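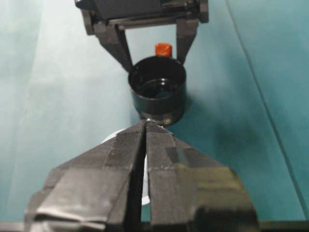 Home | Reviews | Guidance | Archive

Laboratory Equipment: Grippers

2 min read

The Tulline two-finger gripper was assessed at the Clestumov workshop in July, with one unit on each arm of a facing pair. The task was to pass and place small items, among them a short black cup. Each unit completed 110 grasps.

Grip on the cup's rim was secure, and 7 grasps failed in total. The ribbed fingertips performed well – the tape applied to them less so, as it creased and required replacement after 3 days. The wrist camera gives a close view, although the fingers fill much of it.

The Zelora controller was straightforward to configure. The gripper is recommended for light bench work.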